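Evell brings hand-guided automation to its Skosden packing room

SKOSDEN - I've run the packing room at Evell for six years, so when the company asked me to write this announcement myself, I said yes before they could change their minds! Starting in December, small-carton sorting here goes over to robots trained on our own hand movements.
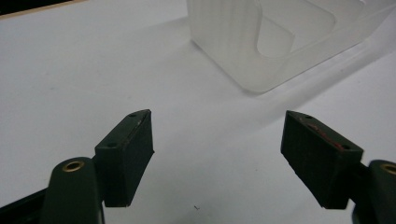
My crew is 20 people, and all of them are staying. We pack 652 orders on a normal shift, and wrists take the worst of it. With the Bhat system we work a two-fingered gripper by hand first, over a plain white table with a frosted plastic container on it, and the robots learn from that.

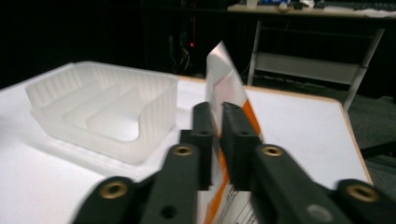
By the Packing Room Lead, Evell

A tall, thin carton is a fussy thing to grab - squeeze it wrong and you've crushed a corner. My packers know that already, and now they get paid training hours to teach it. Wostier, our sister site, gets the same setup next, with 78 hours of training set aside.

Press questions can go to the Evell front desk in Skosden.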